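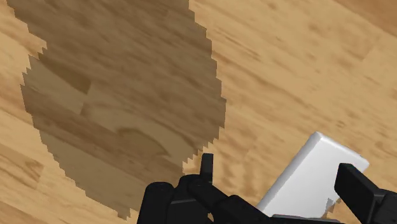

4. Planning and Budgeting for a Simulated Cell

4.1 Before you order

Complete this section before sending a purchase request to Jallow. Hardware is quoted only after the simulated task has been signed off.

1. Open the Edberg planning sheet and enter the task name, arm model and gripper type.
2. List every object the gripper must hold. Record the width at the grip point and compare it with the maximum finger opening on the gripper data sheet.
3. Run the task in simulation with one wrist view and one room view. Save both.
4. Check shadow edges in the wrist view. Stair-stepped edges mean the shadow resolution is set too low for camera selection. Raise it and run again.

NOTE: Do not use low-resolution renders to compare cameras. See Appendix C.

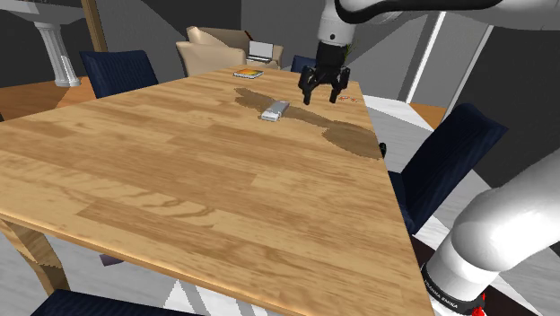
5. In the room view, confirm that the arm can reach the far half of the work surface without striking chairs or other furniture. Enter the clearance on line 56 of the sheet.
6. Price the arm, gripper, mount and controller as separate lines. The Gosselin mounting kit (part 123) is listed at $3,065 and does not include floor anchors.
7. Add spare fingertips. Plastar pads are sold in packs of three.

CAUTION: A household table is not an approved base for a physical arm. Budget for a rigid stand even if the simulated task is set in a dining room.

4.2 Approval

Send the sheet and both saved views to Caroline Massawe. Changes to the arm model after approval require a new quote. Questions on part numbers go to Daranee Pongsiri.

Prices last checked 13/04/2022.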